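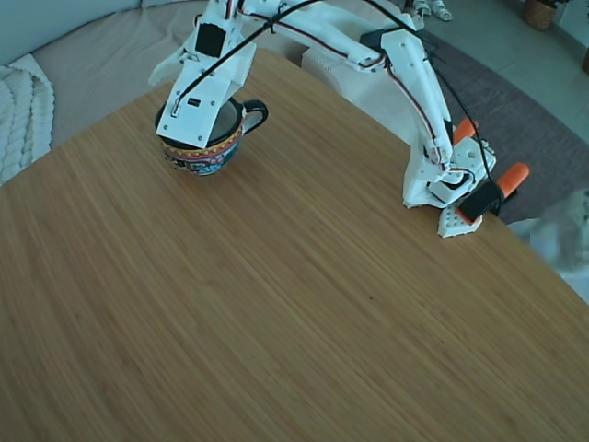 4 min read

The case for a bare table

I have owned three coffee tables, and the first two I hardly saw. They were under magazines, chargers, a fruit bowl that held batteries, and the mail. When we moved to the house on Kimness Road I decided the third would stay clear, and it mostly has since November of last year.

My argument is simple. A table is a place to do something. Once it becomes a place to keep something, you have lost it, and you end up eating with a plate on your knees next to a piece of furniture you paid for.

The usual advice is to put a tray on the table and let the clutter live in the tray. I tried that with a large one from Culley. Within a month the tray was full and the rest was full too. A tray gives small things permission to stay.

Small things are the real trouble. A big object in the wrong place annoys you until you move it. A bottle cap can sit out for a week.
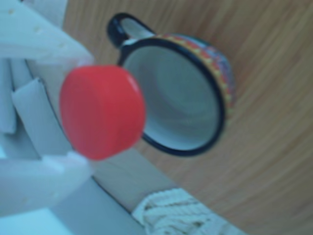 So my rule now is one mug. Anything small that turns up goes in it, and when the mug is wanted for coffee, it has to be emptied and washed first. That sounds like a nuisance, and it is meant to be. A drawer would never make me deal with what was in it. 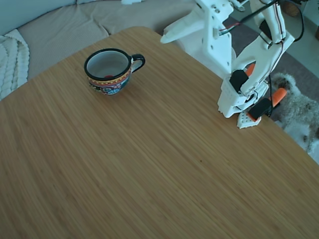
The patterned mug, with something red at the bottom.

People tell me a bare table looks cold. I don't agree, at least with wood. Bamboo grain has plenty going on if you leave it alone, and a soft sofa and a knit blanket do the rest. Nothing needs to be added to the middle.

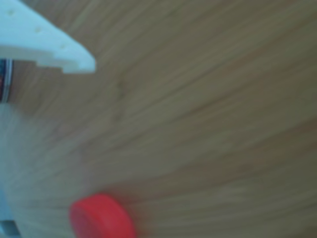
I will admit the rule is harder with guests, and I don't enforce it on them. They can put down what they like — I clear it after they go. What I won't do is buy another basket.

8 December 2021

Comments (3)

flukthorpe_reader: We have the tray. You are right about the tray.

Zwane: Try this with a toddler and report back.

mdl2000: Where do the remotes go?

Get new essays by email. You can unsubscribe at any time.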